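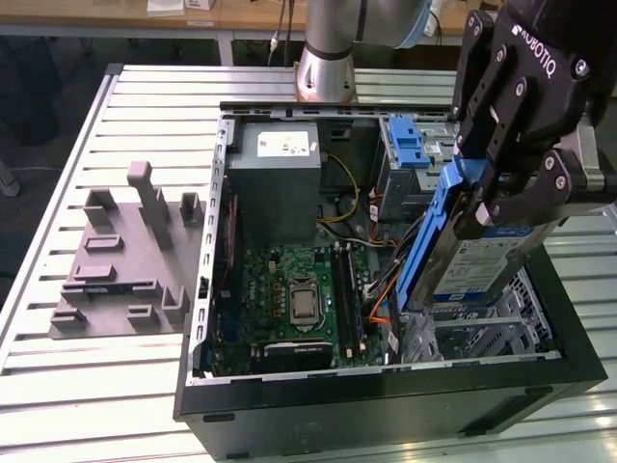 Comberg library to lend refurbished desktop computers

COMBERG – Residents without a computer at home will be able to borrow one from the Comberg Public Library starting in September, under a lending program approved by the library board this month.

The program begins with 40 desktop computers, all of them donated by local businesses and cleaned up for home use. Each one goes out with a monitor, a keyboard, a mouse and a printed setup guide. The loan period is 14 weeks, and a borrower can renew once if no one else is waiting.

There is no charge to borrow a computer. Anyone 18 or older with a Comberg library card in good standing can apply, and a parent or guardian can apply on behalf of a student.

Library director Hauwa Mohammed said the idea came out of the waiting list for the public computers on the first floor of the main branch on Junora Street. Those machines are limited to one hour per person on busy days.

"An hour is fine for checking email," Mohammed said. "It is not enough time to fill out a financial aid form or write a ten-page paper. We had people coming back three days in a row to finish one job application."

The library already lends laptops for use inside the building, but they can't be taken home. Mohammed said the board looked at buying laptops for home loan and decided against it because of the price. The donated desktops cost the library $75 each to get ready, including the new drive, cables and a carrying crate. The money comes from the library's equipment fund and from a book sale held in the spring.

Most of the computers came from Idahosa Insurance, which replaced the machines in its downtown office over the winter. The rest were given by a dental practice and by Gristus, a printing company on the east side of town.

Every donated computer has its old drive taken out before anything else is done to it. The old drives are shredded by a recycling company, and the library keeps a certificate for each one. A blank drive then goes in, followed by a free operating system, an office suite and a web browser.

Oluwaseun Sani, the library's technology coordinator, said the computers are several years old but will handle schoolwork, video calls and online banking without trouble. They are not meant for gaming or video editing.

"If somebody wants to run the newest games, this won't be the computer for them," Sani said. "For a resume or a math class it's plenty."

Computers will be wiped again each time they come back, so borrowers should save their files to a flash drive or an online account before returning one. Sani said the library will not be able to recover anything left behind.

The loans do not include internet service. The library has 23 mobile hotspots that can be checked out along with a computer, also for 14 weeks, and staff can help families find out whether they qualify for a lower rate from their phone or cable company. Mohammed said the hotspots are likely to run out first. Families with school-age children will be given them ahead of other applicants until the end of September, and after that they go to whoever is next on the list.

Borrowers will be asked to sign an agreement and attend a short pickup session, where a staff member goes over how to connect the cables, turn the computer on and off, and set up a password. Sessions will be held at the main branch in the late afternoon and early evening. People who can't get to one can arrange a time by phone.

Normal wear is covered. A borrower who loses a computer or returns it badly damaged can be billed up to the $75 preparation cost – a limit the board set after some discussion. An early draft of the policy had no limit, and board member Minoru Amano asked for one.

"I didn't want a family turning this down over a bill they might never get," Amano said at the meeting. The board agreed to the change before voting to approve the program.

Asabe Ekpo, who teaches evening English classes at the library, spoke in favor during the public comment period. She said many of her students do their homework on a phone and have trouble with longer written assignments. She asked whether the setup guide could be printed in languages other than English. Mohammed said Spanish and French versions are being written and should be ready by the time the first computers go out.

Zainab Odukoya, a mother of two who lives near the Junora Street branch, told the board that her older son shares her work laptop for school and that they often need it at the same time. She said she plans to apply.

The board will get a report on the program after the first loan period ends. If the computers are in steady use, Mohammed said, she would like to ask for more donations next year and place some of the machines at the smaller north branch. She said the library can take desktops that are no more than seven years old, with or without a drive. It can't accept printers, older tube monitors or laptops with swollen batteries.

Applications are available at the front desk of both branches. Completed forms should be handed in there by the end of August 2018 for the first round. If there are more applications than computers, names will be drawn, and those not chosen will go on the waiting list in the order they were drawn. Applicants will hear by phone or mail.

Businesses that want to donate equipment can leave a message for Sani at the main branch.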